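GRUVLEY INDEPENDENT FELLOWSHIP
Minutes of the Ordinary Meeting of the Council of Elders
Held at the Meeting Room, Skaltum House, on 12/07/2024 at 7.00 pm

Present: Hermine Bachmann (Chair), Gion Gisler (Secretary), Hanan Kassab, Aurelia Eder
Joining by telephone: Ermelinda Quintela
Apologies: none received

1. Opening and previous minutes

1.1 The Chair opened the meeting with a short reading and a period of silence.

1.2 The minutes of the previous meeting were taken as read. Under item 6.2, the word "licensed" was corrected to "commissioned". With that change the minutes were approved and signed.

2. Matters arising

2.1 The Secretary had written to the fellowship at Yap concerning the transfer of two membership records. One record had been received. The second was held under a former surname and would follow once the member had confirmed the spelling.

2.2 The lectern cloth had been repaired. The bill had been passed for payment.

3. Register of lay ministers

3.1 The Secretary presented the register. There were 158 names entered, of which 85 had been confirmed by returned form. The remaining entries dated mainly from before the present rules and in many cases gave no postal address.

3.2 Aurelia Eder asked whether a person who had not returned the form remained in good standing. The Chair ruled that under Rule 9 standing continued until the Council resolved otherwise, and that silence could not be treated as resignation.

3.3 It was agreed that a second form would be sent to all unconfirmed entries, with a reply date at the end of September. Entries still unconfirmed after that date would be moved to a separate list headed "Not in contact". They would not be struck out.

3.4 The Secretary was asked to add a column for the date of commissioning, where known.

4. Conduct of weddings and namings by lay ministers

4.1 The Council considered a paper by Hanan Kassab, circulated beforehand, proposing that a lay minister should give written notice to the Secretary before leading a wedding blessing, a naming or a funeral in the name of the Fellowship.

4.2 Hanan Kassab explained that families had on several occasions telephoned the office to ask about a service of which the office knew nothing. The paper did not seek to give the Council a power of refusal. It asked only that the office be told the date, the place and the name of the minister leading.

4.3 The paper suggested 28 days' notice for weddings and namings. For funerals, notice by telephone on any day before the service would be enough. Members were content with the second of these but were divided on the first. It was noted that namings were often arranged at short notice to suit relatives travelling from a distance.

4.4 The Chair reminded members that a blessing given by the Fellowship had no legal effect and that couples must make their own arrangements with the registrar. The wording to this effect on the back of the booking form should be moved to the front. 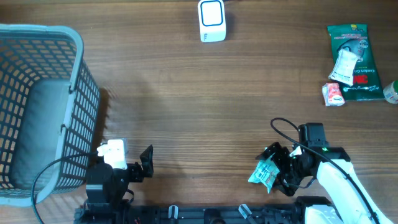 Ermelinda Quintela said that she could not support 28 days for namings, that in her experience parents seldom settled on a date so early, and that a rule which ministers could not keep would soon be ignored for weddings as well. She would accept 14 days for namings if the period for weddings were left as drafted.

4.5 Hanan Kassab accepted the change. Gion Gisler asked that notice by e-mail be allowed, and this was also accepted.

4.6 RESOLVED: that the paper be adopted as amended, to take effect at the beginning of December. Four in favour, none against, one abstention (Aurelia Eder).

4.7 Aurelia Eder wished it recorded that she abstained on the ground that ministers had not been asked for their views before the vote.

5. Certificates of commissioning

5.1 The present stock of printed certificates was nearly used up. The Secretary had obtained a price from Roltel for 500 certificates on cream card, at a total of £408 including delivery.

5.2 Members discussed the wording. It was agreed to keep "commissioned to serve" and to leave out the phrase "with all rights and privileges", which had given rise to questions from outside bodies. The year would be left blank for completion by hand.

5.3 Hermine Bachmann asked that the space for the signature be made larger. Agreed.

5.4 RESOLVED: that the order be placed, subject to sight of a proof. The proof to be seen by the Chair and one other member.

5.5 Replacement certificates would be issued free of charge to ministers whose name had changed. A charge for lost certificates was deferred.

6. Shared service with neighbouring fellowships

6.1 An invitation had been received to take part in a shared evening service in the autumn. Ermelinda Quintela reported that the order of service was not yet settled and that the hosts had asked each fellowship to provide one reading and one hymn.

6.2 It was agreed to accept. Aurelia Eder would choose the reading. The choice of hymn was left to the musicians.

7. Correspondence

7.1 A letter of thanks from a family following a funeral in May was read and noted.

7.2 A letter asking whether the Fellowship granted the title of Bishop. The Secretary to reply that it did not, and to enclose a copy of Rule 4.

8. Any other business

8.1 Gion Gisler asked that papers for the Council be sent out a full week ahead. Agreed.

8.2 The key to the side door had not been returned after the June study evening. Hanan Kassab to enquire.

9. Next meeting

9.1 To be held in September, on a date to be fixed by the Secretary.

The meeting closed with prayer at 8.50 pm.

Signed as a correct record: ........................ (Chair)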